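Library > Short Fiction > Notices from the Ferry Office

Notice to Residents of the Lower Landing

The Office of the Ferry wishes to inform all residents of Treltitz that the evening crossing to Drakos will be discontinued at the close of December. The Office has reached this decision after a review of its passenger records, which show that the evening crossing has carried one passenger on most nights and none on the rest.

Residents will recall that the crossing was established under the Landing Charter, Section 2, which requires that a boat depart at six o'clock "so long as there is one who waits for it." The Office has sought advice on the meaning of this sentence. It has been advised that the word "waits" must be read together with the word "departs," and that a person who boards the boat, rides to the far side, does not get off, and rides back cannot be said to have gone anywhere.

The passenger in question has been notified by letter. She has replied. With her permission, the Office sets out the substance of her reply, as the Charter requires in the case of any objection.

She states that she has purchased a return ticket on each occasion and that the Office has accepted her fare. This is correct. She states that her husband was employed on the Drakos side, at the Gument cannery, and that he came home on the evening boat for the whole of their marriage. The Office has confirmed this with the cannery. She states that she was in the habit of meeting him at the landing with his coat, and that after his death she found the landing difficult but the boat easier. She does not ask the Office to agree with her. She asks whether the bench on the left side, near the stove, might be kept.

The Office must also correct an error in its earlier notice. It was stated there that the evening crossing had operated at a loss in every year on record. In the third year of the war it did not. The boat was full in both directions that winter, and on 3 occasions it was necessary to turn passengers away. The clerk who kept the book that year wrote down what each of them was carrying. The Office had not previously read this book and regrets the omission.

The cost of operating the evening crossing is 3529 crowns a year. The Trisura Benefit Fund has offered 1000 crowns toward this sum, on the condition that its name be painted on the hull. The Office has declined to paint the hull and has written to the Fund to ask whether it would accept the life ring.

Pending an answer, the following arrangements will apply. The boat will leave the lower landing at six o'clock as usual. The stove will be lit at half past five. Passengers who do not intend to get off at Drakos are asked to tell the deckhand, so that he need not hold the gangway. The return fare will stay the same. Coats may be left on the hook inside the cabin door, where one has been hanging for a while now, and the deckhand has been instructed to leave it.

Objections to the continued operation of the evening crossing may be submitted in writing at the ticket window. The window closes at six, when the clerk is needed to cast off the line.

The Office thanks residents for their patience in this matter and will issue a further notice when the ice comes in.

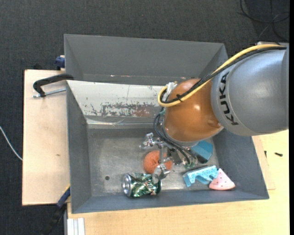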